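Kitchen Helper Wanted, Mornings, Edier

Hi! I'm Serpil Soylu, and I run a small home-cooking outfit called Limsakul with my friend Usa Wongsuwan. We're looking for one more pair of hands to keep our kitchen in order, starting in February.

We cook lunches out of a rented house in Edier, in a regular home kitchen, and it gets messy fast. Usa and I are both good at cooking and pretty terrible at putting things back (she'll tell you I'm worse, don't listen to her). So we want somebody who likes tidying. You know the type, the person who wipes down a counter at a friend's house without thinking about it. If that's you, please keep reading!

What you'd be doing, mostly: clearing and wiping the table between jobs, cleaning the stove, sorting bags and packaging, putting groceries away when they come in, and packing lunches when we get behind. There's a bit of sweeping. There's some peeling and chopping too if you're up for it, though if you hate knives we can work around that.

You don't need restaurant experience. Our last helper came straight from a garden center and was wonderful, and she only left to go back to school. You do need to be okay on your feet for a few hours, and you need to be fine with the radio on, usually Usa's choice.

Hours are 9 a.m. to early afternoon, four mornings a week. Pay is $1,420 a month to start, and it goes up to $1,810 if you stay on past the summer and take over the ordering from Olliron, our dry goods supplier. Lunch is included every shift, and you can take leftovers home. We pay for the bus pass as well.

The kitchen itself is homey. We work at a round table with a blue flowered cloth on it, and the counter curves around behind, with a black gas stove on top. 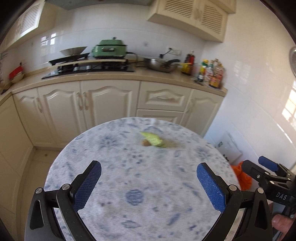

I like the table clear before we start on a new batch, so that's the first thing you'd be in charge of every morning. After that it depends on the day. Some mornings are all packing and some are so slow we end up reorganizing the spice drawer, which I secretly love.

One thing I should mention is parking. There isn't any on our street before noon, so if you're driving, use the lot behind the Vedow building and walk over. It takes five minutes, a little more if it's icy.

To apply, just write me a short note. Tell me when you could start, which mornings don't work for you, and what you like to eat. No résumé needed, but send one if you have it. You can also drop a note in the mailbox at the side door, marked for Serpil. We'll ask you over for a paid trial morning and you can see if you like us!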